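テーブルの上のもの、しばらくそのまま

12月に入ってから、木のテーブルまわりの片づけを少しずつしている。一気にやると途中で嫌になるので、一日にひとつかふたつ決めて、終わったらやめる。今回はテーブルの天板と、その上に出ているおもちゃ、それからマットの話。長いわりに大した内容はない。

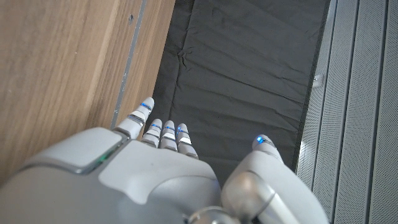
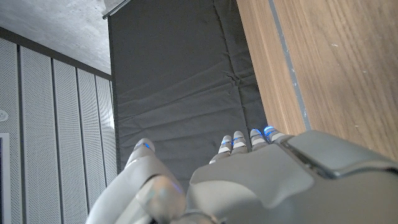
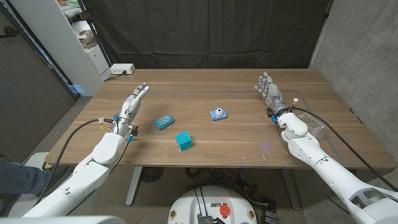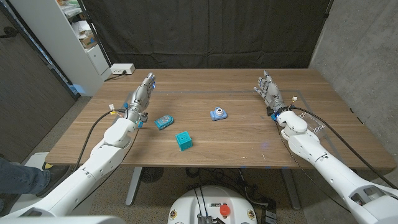
1枚目と2枚目は濃いグレーのマット、3枚目と4枚目は木のテーブル。4枚目の薄い水色がおもちゃのカメラ。

テーブルのこと

このテーブルは、前の部屋を引き払うときに、Bermúdezという中古家具の店で買った。駅から遠くて、冬は店の中でも息が白い。奥のほうに食卓が何台も立てかけてあって、そのうちの一台だった。何の木ですかと聞いたら、店の人が裏返して、鉛筆の字を読もうとして、読めませんねと言った。だから今も何の木かは知らない。色は茶色で、木目が横に流れていて、ところどころ少し濃い筋がある。それで十分だと思って買った。

運ぶのが大変だった。今の部屋は101号室なので階段はないが、玄関を入ってすぐ右に曲がる間取りで、その曲がり角で引っかかる。脚を外せばよかったのに、配送の人も私もそれを思いつかなくて、縦にしたり斜めにしたりして30分かかった。壁紙に擦り傷がひとつ残っている。引っ越すときに請求されるかもしれない。

天板は最初かさかさしていて、水のコップを置くとすぐ輪ができた。それでStemolellのオイルを買って塗った。缶の説明書きは小さい字で、乾いた布で薄くのばす、余分をふき取る、一晩置く、という順番だった。塗ったのは2回。1回目はよく吸って、塗った端から色が沈んでいった。2回目はほとんど吸わなくて、ふき取る布のほうがべたべたになった。オイルのついた布は丸めて置いておくと危ないと缶に書いてあったので、水を入れたバケツに沈めてから捨てた。

それからは、普段は固くしぼった布でふくだけにしている。洗剤は使わない。一度、台所用の薄い洗剤でふいたら、そこだけ白っぽくなった。オイルを足したら目立たなくなったが、角度によっては今でもわかる。わかるのは私だけかもしれない。

テープの枠

天板には四角い枠がある。グレーのテープで、奥のへりに並ぶように長く引いて、右のほうで手前に折り返している。出しておくものはこの中に置く、という決まりのための線だ。テーブルの広いところというのは、放っておくと郵便物と充電器と読みかけの本で埋まる。トレイを買おうかとも思ったが、トレイは持ち上げて掃除しないといけない。線ならそのままふける。

最初は白いマスキングテープで試した。木の色の上だと白は目立ちすぎて、食事のたびに目に入った。次に茶色を貼ったら、今度は見えなくて、貼った意味がなかった。グレーは近くに寄ると見えて、離れると忘れるくらいで、ちょうどよかった。

心配なのは、はがすときのことだ。オイルを塗った木にテープを長く貼っておくと、のりが残ったり、テープの下だけ色が違ってきたりするらしい。なので、季節が変わるころに一度はがして貼り直すようにしている。前にはがしたときは、角のところにだけのりが少し残った。爪で押すと丸まるので、それを転がして取った。消しゴムでもこすってみたが、かすが木目に入って、かえって手間だった。

まっすぐ貼るのも案外むずかしい。長い辺は天板のへりを見ながら貼れば何とかなる。短い辺がだめで、途中から自分のほうへ寄ってくる。定規を当てて鉛筆で印をつければいいのだが、鉛筆の跡を消すのがまた面倒なので、やらない。紙を一枚置いて、その角に合わせて貼るのが今のところ一番早かった。大きめの封筒でもできる。

おもちゃ

枠の中には、今はおもちゃを出している。青緑色の、角の丸い平たいもの。同じような色の立方体。それから水色のカメラ。

平たいのは小さい電話のような形で、表に楕円の、少し色の薄いところがある。電話なのかゲーム機なのか、家の中でも呼び方が決まっていない。姪は「もしもし」と言い、妹は「リモコン」と言う。私は「平たいの」と呼んでいる。

立方体は角が丸くて、正面に簡単な顔の模様が浮き出ている。転がしても顔が上を向くとは限らないので、姪はいちいち置き直す。顔が下になっていると怒る。

カメラは前に白とグレーの丸いレンズがついていて、上に小さな出っぱりがある。三つの中では一番それらしい形をしているので、初めて来た人が手に取るのはたいていこれだ。目に当ててのぞこうとする大人も多い。

もとはBrerusのおもちゃの詰め合わせに入っていたもので、フリーマーケットで袋ごと600円だった。袋にはほかにもいろいろ入っていて、電池を入れるところの蓋がないもの、何かの部品らしいもの、噛んだ跡のあるものなどは、よけた。残したのがこれと、あとは箱にしまってある木の汽車と、布のボール。色をそろえようと思って選んだわけではないのに、机に出すと青っぽいものばかりになった。

買ってすぐは全部ふいた。ぬるま湯でしぼった布で表をふいて、溝は綿棒でやった。顔の模様のところに細かい汚れがたまっていて、綿棒が黒くなった。カメラのレンズのまわりの溝はもっと細くて、綿棒の先が入らない。爪楊枝に布を巻いて回した。こういう作業は嫌いではないので、ラジオを聞きながら最後までやった。

ふいたあとは、タオルの上に並べて翌朝まで置いておいた。窓のそばに置いたら日が当たって、平たいのの裏が少し温かくなっていた。変色しても困るので、次からは日の当たらないところにした。

しまう場所

おもちゃの置き場所は何度か変えた。

はじめは廊下の棚の一番下だった。姪が自分で出せるようにと思ってそうしたのだが、自分で出せるということは全部出すということで、廊下を歩けなくなった。次に押し入れの箱にした。今度は私が出すのを忘れて、姪が帰ってから思い出した。

今は、少しだけテーブルに出しておいて、残りは箱、という形に落ち着いている。出しておくのは枠に無理なく入るだけ。汽車は線路がないと床を走らせるしかないし、ボールは転がって落ちるから、どちらも箱のほう。テーブルに出すのは、置いた場所にとどまっているものがいい。そう考えると平たいのはとても優秀で、立方体もまあまあ、カメラも倒れない。

月に一度くらい入れ替えようと思っていたけれど、結局ほとんど入れ替えていない。姪は同じものが同じところにあるほうがいいらしく、一度カメラを汽車に替えておいたら、カメラを探して箱を全部ひっくり返した。

マット

マットは濃いグレーで、布の手ざわりのものだ。これはEsperanza Dvorakさんからもらった。前の職場で机が隣だった人で、Brornbergに引っ越すときに、大きいものを順番に人にあげていた。私のところに来たのがこのマットで、同じころに別の人のところには本棚が行った。もらったときは筒のように巻いてあって、広げてもしばらく端が起きていた。

しわがつく。横に細く入るしわと、押されてくしゃっとなるしわがあって、細いほうは手でなでていれば薄くなるが、くしゃっとなったほうは残る。アイロンは試していない。中に詰め物がしてあるようなので、熱をかけてどうなるかわからない。蒸しタオルをのせるといいと聞いたので、目立たないところでやってみた。少しはましになったような、もとからこうだったような、という結果だった。

グレーだから汚れが目立たないかというと、そうでもない。白いほこりがよく見える。糸くずも、パンくずも見える。粘着のローラーで取るのが早い。ただ、強く押しつけると布の目が起きてくるので、軽く転がす。掃除機は、吸い口に布が張りついて動かなくなったので、一度でやめた。

洗い方がわからないのは困っている。縫い目のところに洗濯表示の布がついていたらしいが、短く切ってあって、根元しか残っていない。Esperanzaさんに聞いたら、自分がもらったときにはもう切ってあったという返事が来た。つまり彼女も誰かからもらったわけで、元の持ち主まではたどれない。当面は部分的にふくだけにしておく。

穴のあいた金属の板

1枚目の右側のほうにある、グレーの穴あきの金属板についても少し。こういう板は便利だと思われがちで、実際便利なのだが、ほこりが穴にたまる。正面からふいても穴の中は残る。私は習字の古い筆を使って、上から下へ払っている。歯ブラシだと毛が固くて、穴のふちに引っかかって飛ぶ。筆なら引っかからない。

冬はこれが冷える。素手でさわると冷たいので、つい後回しになる。夏にやっておけばよかったと毎年思っている気がする。

掃除の順番

何度かやってみて、順番は次のようになった。

まず高いところのほこりを払う。金属板の穴もこのとき。次にマットにローラーをかける。それからテーブルの上のものをいったん箱に移して、天板をふく。木目に沿って横に動かす。テープの上もそのままふいて大丈夫だが、角は布が引っかかってめくれるので、角だけは外へ向かって一方向にふく。最後におもちゃをふいて戻す。

先にテーブルをふいてしまうと、あとからほこりが落ちてきて二度手間になる。わかっているのに、目につくのはテーブルなので先にふいてしまう日がある。

布は二枚使う。しぼったのと、乾いたの。しぼったほうだけで済ませると、光の加減で筋が残るのが見える。乾いた布は古いTシャツを切ったもので、縫い目のところは硬いので切り落としておく。

まだやっていないこと

天板のオイルは、そろそろ塗り直したい。手のよく当たる手前のへりが、ほかよりかさついてきた。ただ、塗るにはテープを全部はがさないといけないし、一晩は何も置けない。年末は人が来るので、その前にするか、全部終わってからにするか迷っている。缶にはまだ半分残っている。振ると底のほうに何か沈んでいる感じがするので、開けてみてだめなら買い直し。

壁紙の擦り傷は、白いパテのようなものを埋めればいいと妹が言う。ホームセンターで見たら、白だけで何種類もあった。うちの壁が何白なのかわからなくて、何も買わずに帰ってきた。次は壁紙の見本になるようなものを持って行くつもりだが、壁をはがして持って行くわけにもいかないので、色見本の紙を借りられるか聞いてみる。

それから、おもちゃの箱に蓋がない。布をかけてあるだけで、ほこりはよけられるが見た目がだらしない。ちょうどいい大きさの板があれば載せるだけで済むのに、家にある板はどれも少し小さいか、だいぶ大きい。のこぎりは持っていない。

次はたぶん、オイルを塗った話か、塗らなかった話を書く。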